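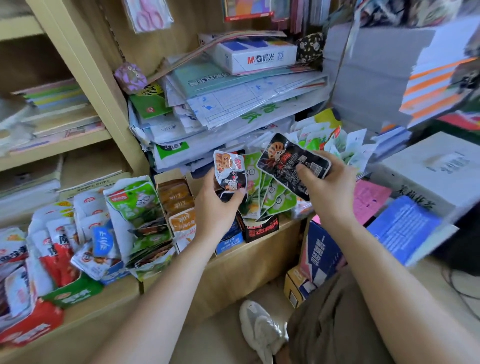 神戸、2019年6月28日
文:Beverley McAlister
読了時間 3分

折りたたみ買い物袋「Fanda」がとにかく良い! 5月に買ってから、出かけるたびに連れ歩いています。

重さは165グラム。最軽量の部類には入らないのですが、生地に張りがあるので、レジ台に置いても口がくたっとつぶれません(これがうれしい)。底のマチが広くて、お弁当もパンの袋も横にならずに入ります。前に使っていたKramerの袋はマチがなく、駅弁を何度傾けたことか……。

持ち手は60センチ近くあって、冬のコートでも肩に掛けられそう。縫い目の始末もきれいで、裏返して眺めてしまいました。細かいお菓子は内ポケットへ。飴やガムが底に散らばらないだけで、帰り道の気分が違います。
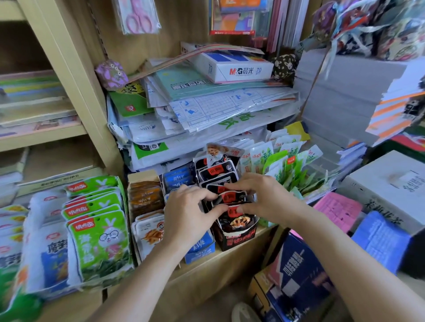
洗濯機で洗っても大丈夫ですか、というコメントをいただきました。うちではネットに入れて弱水流で回していますが、型崩れなし、色落ちもなしです。乾くのも早い! ただ、乾燥機はまだ試していません。
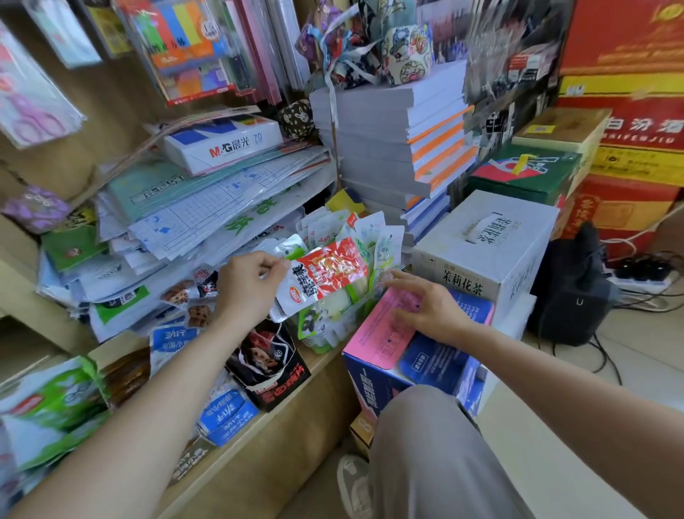

棚にはお菓子と文房具がぎっしり

惜しいのはたたみ方。付属のゴムが少しきつく、最初の数日は説明書とにらめっこでした。三つ折りにしてから持ち手側へ巻くと、すっと収まります。

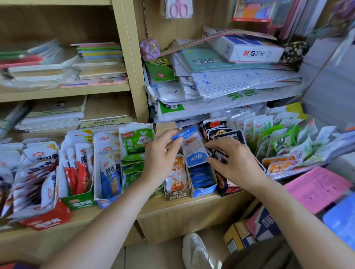
小袋のお菓子いろいろ

色は紺を選びました。次は芥子色も欲しいなあ。

お問い合わせ | © Premavby | ページの先頭へ戻る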